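Plandska pharmacy to close its Claltport branch in July

The Plandska pharmacy in Claltport will shut for good at the end of July, leaving the town with one chemist. Customers were told by letter this week that repeat prescriptions will move to the Sukprasert pharmacy by the bus station unless they ask for somewhere else.

The branch has traded from the same shop for 27 years. Plandska said rent and falling counter sales had made it too costly to keep open, and that staff had been offered work at its other shops, the nearest of which is 23 miles away in Mernen. 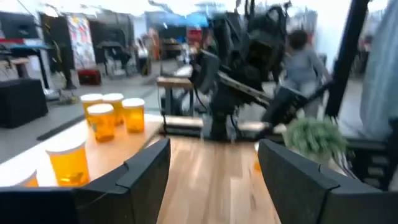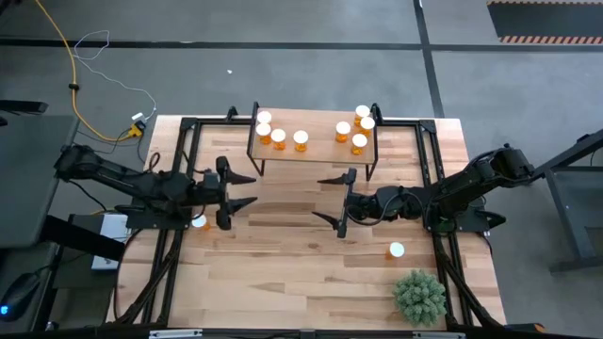

Small orange containers with white tops, set out on wood.

Anyone who has medicine delivered at home should see no change until the last week of trading. After that, Sukprasert will take over deliveries inside the town. People living in the villages to the north have been asked to ring the surgery, as the new round does not yet cover them. A second van is planned, but no start date has been given.

Sukprasert will open until 8pm on weekdays from the start of July - at present it closes at 5.30pm - and is taking on two more counter staff. It has also asked the council for a short-stay parking bay outside the shop. There is no parking there now apart from the bus station car park, which charges by the hour.

A petition against the closure gathered 100 names on its first morning. Plandska said the decision was final.

Unwanted or out-of-date medicines can be handed in at either pharmacy until the closing date, and only at Sukprasert afterwards. Prescriptions already waiting at the Plandska branch must be picked up by noon on its last day.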